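I have now owned the Hervieu cleaning cloths for eight months, which is longer than I have stuck with any cleaning product in my adult life, so I figure I've earned the right to go on about them for a while.

Some background. Last November we got rid of the old painted kitchen table (wobbly, beloved, full of crayon) and bought a pale wood-look one with a grain that runs all the way across it. I adore it. What I did not think through is that it sits right in front of the window, and from breakfast until lunch the light comes in low and shows you every single thing you have ever done to it. Toast grease. The ring from the bottom of the syrup bottle. The big swoopy arcs you leave when you wipe it down with a sponge and think you're finished! I'd walk away feeling good about myself, come back with my coffee, and there would be the arcs.

So I went through a phase. Paper towels left lint. The old dish towels just moved the grease from one end to the other. I bought a spray called Volia that smelled like a fancy hotel and dried to a film I could write my name in. I was complaining about this to Huguette Masson, my neighbor across the landing, and she looked at me like I'd told her I was washing the table with soup. She uses one damp cloth and one dry cloth, and that is the entire method. She'd been getting hers from Sellgate, the housewares place, and the ones she liked were the Hervieu.

I bought the pack of 3, in the green. They call it a green, anyway. In my kitchen it's a dark teal, and in the shade of the fruit bowl it's nearly black. There's a gray too but it looked like something you'd wrap a pipe in.

First impressions: they're soft. Kind of fuzzy, matte, no shine to them at all, and a bit heavier in the hand than I expected. The edges on mine were sewn neatly with one exception, a corner on the second cloth where the thread had come loose right out of the package. I snipped it and it hasn't gone any further. I mention it because the Sellgate listing makes a big deal of the stitching.

They need a wash before you use them. The little card says so and I ignored the little card, and I got dark fuzz all over a white plate. Wash them first, by themselves, warm. The water from that first wash was a color I can only call pond. The second wash was much better and by the third it ran clear. I would still not put them in with anything white that you care about, and I say this as the owner of one formerly white pillowcase.

Okay, so how do they do on a table. Damp and wrung out hard, very well. I fold mine in quarters and go with the grain, end to end, in straight lines, then flip to a fresh side and come back. Circles are what gave me the arcs, I'm convinced of it. Then the dry cloth, same direction, light pressure, and I'm done before the kettle boils. No spray at all on a normal day. For syrup or anything sticky I put one drop of dish soap on the damp cloth and then do a second pass with plain water, otherwise the soap dries into its own little haze and you're right back where you started.

If you don't wring it enough, it streaks. I want to be clear on that point, as a lot of the one-star reviews seem to be from people using it sopping. Mine streaks too when I'm lazy. These hold a lot of water, more than you'd guess from the thickness, and a cloth that feels okay in your hand can still leave puddles in the seam where the table leaf goes. Wring, then wring again — that has been the single biggest improvement in my table-wiping life.

Other things I've tried them on, since I had them out:

Windows. Fine with the dry one for buffing, not great as the main event. The fuzz grabs a little on glass. I still use my old squeegee.

The stove top. It works, but the color hides grease so well that I couldn't tell when the cloth was dirty, and I ended up carrying stove grease over to the fridge door. Now there's a stove cloth and it stays a stove cloth.

Dusting. Lovely, dry, on bookshelves. It picks dust up and keeps hold of it, and you shake it out on the balcony afterward (check that your downstairs neighbor isn't sitting out there first).

Glasses. No. Lint on the rims, even after months of washing. Get yourself a flat linen towel for those.

The color cuts both ways, by the way. On the plus side there's not one visible stain on any of mine and they've seen beets, turmeric, coffee, the works. On the minus side flour shows up like snow, and so does every crumb and cat hair. If you bake a lot you'll be shaking them out over the sink all afternoon. My sister has the gray and says flour barely shows but tomato is forever, so pick your poison.

As for washing and drying, I do mine every few days, warm, with no fabric softener. Softener ruins them, and I know this because I did it to one. It came out feeling like a dream and after that it just pushed water around the table in beads. It took three hot washes with a bit of vinegar to bring it back, and I'm not sure it ever got all the way there. Line drying leaves them a little stiff, and a few minutes in the dryer on low fixes that. Don't leave one balled up wet behind the faucet overnight. It'll smell, and it'll take its time forgiving you.

I also bought the competition to be fair about it. Kollon makes a waffle-weave cloth at close to the same price, and it dries a lot faster, which in a small kitchen does matter. It rinses cleaner too. But it leaves a faint pattern of drops on a smooth table top and you have to go over it twice with something dry. For dishes I'd choose the Kollon in a second. For the table I keep reaching for the green ones.

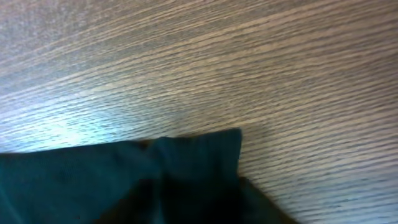

Do you need a special cleaner to get a wood-look table streak-free? Plain water on a well-wrung cloth takes care of it most days, with a single drop of dish soap for anything greasy or sticky and a plain water pass afterward. Save your money on the sprays, especially anything that promises shine, as the shine is usually what you end up staring at.

A few gripes before I wrap up. The price went up after I bought mine, and I think at the new price the pack should have four in it. The loop for hanging is so small it doesn't fit over any hook I own, so mine live over the oven handle where they slide off every time somebody opens the door. The card with the care instructions is printed in a gray so pale I had to take it to the window. And they shrink! Not a lot, but my dry cloth and my brand new spare are no longer the same size, and folding them together into a neat stack is now beyond me.

I'd also love a bigger one. For a small table the standard size is perfect, but when we put the leaf in for company I run out of clean sides halfway down and have to go rinse. Huguette says I should simply use two, and she has a point, though she also irons hers, so we are clearly living different lives.

Would I buy them again? I already have. The second pack came in last week and the colors match well enough, allowing for the older ones having softened a shade in the wash. Four and a half stars from me, with the half star held back for that silly loop. If you have a dark glossy table I can't promise anything, I've only used them on ours and on my mother-in-law's oak sideboard (she approved, which is rare).

Updated Tuesday, July 25, 2023: a couple of people asked whether the loose thread ever came undone. Still holding. Somebody else asked about using them on a waxed table, and I'd try it dry only, on a corner, and see what you think before doing the whole top. Also, yes, the cat sleeps on the spare.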